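Favura - shift handover notes for care homes
Data card and README, version 43

What you have downloaded

Favura is a collection of 2000 written handover notes from residential care homes, each one the sort of thing a care assistant leaves for whoever comes on next. The notes cover washing, dressing, meals, fluids, turns in bed, moods, missing slippers and the condition of the hoist. Every note has been typed up from paper, stripped of names and labelled by hand.

It was put together at Grimstead for people who study how information gets from one shift to the next, and how much of it falls down the back of the radiator on the way.

Version 43 sounds grander than it is. Most of the earlier ones fixed commas.

Where the notes come from

Two homes supplied everything. Nomthorpe is the larger and writes longer notes, some of them with a beginning, a middle and a grievance. Mofokeng House is smaller and favours the two-word entry. "Ate well" appears so often in its notes that we gave it a label of its own.

Nomthorpe uses a printed form with boxes. Staff write in the boxes until they run out of box, then up the margin. We have kept margin text in its own column so you can see what people thought was worth turning the page sideways for. It tends to be the useful part.

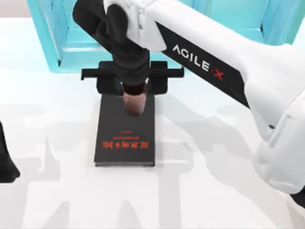 Brush held in the gripper, simulated view.

What is in the files

notes.csv has one row per note, with the home, the shift (early, late or night), the main text and the margin text.

labels.csv says what each note is about. A note can carry several labels, and most do. There are 74 labels in all, which is too many, and we know.

spelling.csv lists common abbreviations and what we believe they stand for. "PU" means passed urine at Nomthorpe and picked up at Mofokeng House. Please read this file before you draw a chart.

held_back.csv contains the row numbers of 800 notes kept aside for testing. If you train on them your results will be marvellous and we would rather not hear about it.

How the labels were made

Two people labelled each note separately, both with time on the floor as care assistants. Where they disagreed, a third person read the note and picked one. The third person's decision is final in the file, though it was not always final in the kitchen.

Labellers were told to mark what the note says and leave alone what it probably means. "Refused lunch" is labelled as refused lunch. Whether the resident was poorly, cross or simply acquainted with the fish pie is outside the scope of this data.

The mood labels are the weakest. "Settled" covers everything from sound asleep to briefly not shouting, and the labellers agreed on it far less than on anything to do with food. Treat it with suspicion.
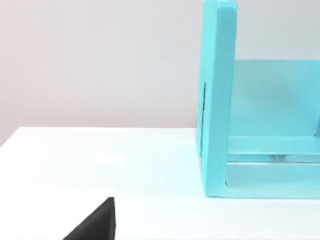

One comment from Nomthorpe, sent in after version 42, was that night notes look thin only because the good ones go on the whiteboard and get wiped off by breakfast, so anyone counting words per shift will decide that night staff do nothing, and they had better not say so in the staff room. We have added the point to the limits below.

Known limits

Night notes are under-recorded, for the reason just given. Do not use note length as a measure of work done.

Things said out loud are missing. At both homes the real handover happens standing up, often with a coat half on, and the paper is what is left afterwards.

Falls and medicine errors are written up on separate forms, which we do not have. A note may say "see form". You can't, and neither can we.

Spelling has been left alone, apart from anything that gave away a name. One resident's nickname was also a type of biscuit, so nearly all mentions of that biscuit have been removed to be safe. Studies of biscuits should look elsewhere.

Please don't

Use the notes to rank homes, score staff or decide how many people a shift can manage without. The licence forbids it.

Try to work out who anyone is. The licence forbids that as well, rather more firmly.

Changes in this version

Fixed dates that had wandered into the fluids column - a resident was shown drinking May.

Merged "tea" (drink) and "tea" (meal), then unmerged them after complaints.

Removed duplicate notes, except where somebody really did write the same note twice.

Reporting mistakes

Send the row number, the home and what you think it should say. Reports go to the Grimstead desk and are read in the afternoons. If your report concerns the word "settled", please join the queue.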